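FAULTS AND FIXES

The arms that reported all was well

By Raíssa Bragança

Regular readers will know I don't take a machine's word for much. The two-arm cell at Hornton has spent the past month proving why nobody should, and as several of you have asked what happened, and as the version going round the tea room has one of the arms "attacking" the other, I thought I'd better set it down.

The short account first. In December, during an unattended run a little after 4 in the afternoon, the left arm and the right arm touched while both were reaching into the middle of the cell. It wasn't a dramatic crash. The right gripper caught the left one on the side of a finger, the left arm gave way a little, and the two of them then pushed against each other for 63 seconds before the run ended by itself. The log for that run says "completed". There is no warning in it, no stop and no note of any kind.

Anderson Seixas found it the next morning, and only by luck. One finger on the left gripper was closing a shade late, and he is the sort who will take a thing apart over a shade. The finger mount had bent. He went back through the motor currents and there it was, plain as you like, a long flat hump where both elbow motors were working hard and going nowhere.

We had been told this couldn't happen. The control package we took from Dastwood last year has a feature called separation guard, which keeps a set distance between the arms at all times and halts both if they get closer than that. It was shown to us in a demonstration. It worked in the demonstration. I asked at the time what it measured the distance between, and was told "the arms".

What it measures is the distance between two sets of simple shapes that stand in for the arms. Yuxi Liao spent the best part of a fortnight getting that out of the settings files. The shapes cover the upper links, the elbows and the wrists. They were drawn up before the present gripper fingers went on, and the new fingers are 30 millimetres longer than the old ones. As far as the guard was concerned, the last 30 millimetres of each arm was thin air. It was never going to stop two fingertips from meeting, and in the middle of the cell the fingertips are the only parts likely to meet.

Yuxi then did something I wish we had done at the start and played back every stored run with the proper finger lengths put in. There were 2,156 of them. In 8, the fingers had come closer than the guard is supposed to allow. Seven of those passed without contact, as far as the currents show. I'm told this is a very low rate. I would point out that it was a rate of nought until somebody looked.

Dastwood's reply, when it came, said that the shapes are "user-maintained" and that the manual covers it. It does, in an appendix, in a paragraph about changing tools. Fair enough, we changed the tool. But the guard has a green light on the screen that says PROTECTED, and it stayed green throughout, and I don't think a light should say that if it doesn't know what is bolted to the end of the arm.

There is a more serious side to this. We let people put their hands in that cell between runs to set things out, and the same software handles the slow mode used while they do it. Forough Hashemi has gone over that part separately. Slow mode has its own limit on speed, and she found it sound on every check. She also found that its force limit was set at the wrist and had not been changed for the longer fingers either. It has been now. Until she has signed off the rest, the rule is arms powered down before anyone reaches in, and that includes "just for a second".

Other changes so far: the shapes have been redrawn with the fingers included, and a run now stops if either elbow motor stays above its usual load for more than a moment. The word "completed" has gone from the log, replaced by "ended", at my request. Reinaldo Lins thinks that last one is petty. Reinaldo doesn't have to read the logs.

Unattended runs remain off. Management would like them back on soon and I have been asked for a date. I haven't given one. The redrawn shapes have passed every test we wrote for them, but then the old ones passed every test we wrote for them too, and it is the same people writing the tests. I have asked whether the Adjei team could set us some instead. If you have ever had a near miss on that cell and shrugged it off, please tell Forough, even if you think it was your own fault.
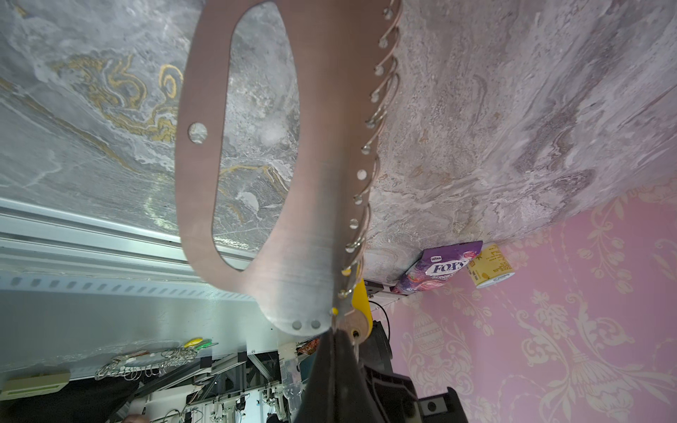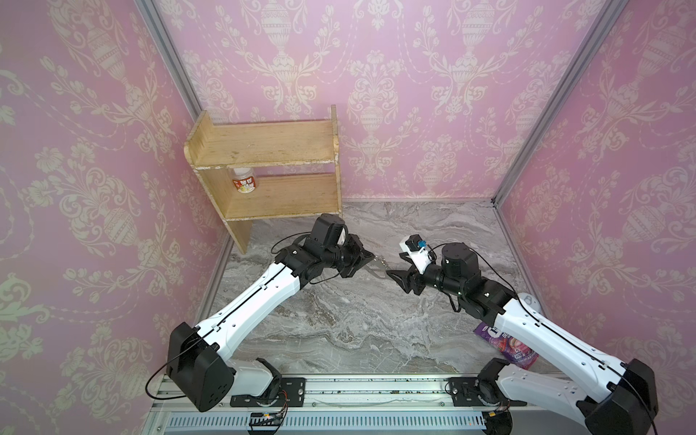 Two views from the cell. In the second, the grippers face each other across a small gap.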